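I've come to believe you can judge a house move by its tape. Not the boxes, not the van - the tape. When we left the flat in Harum I bought the thinnest, cheapest stuff going and spent the evening picking at the end of it with a thumbnail. Now I want a big fat roll, and I won't feel guilty about it.
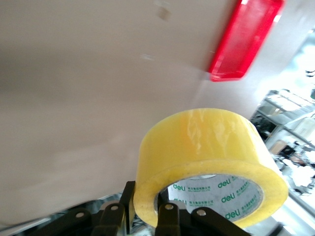 My sister thinks paper tape is the only decent choice and that I should be ashamed of myself. Fair enough, but has she ever taped up 32 boxes of books with it? Give me the clear stuff, two strips along the bottom, every time.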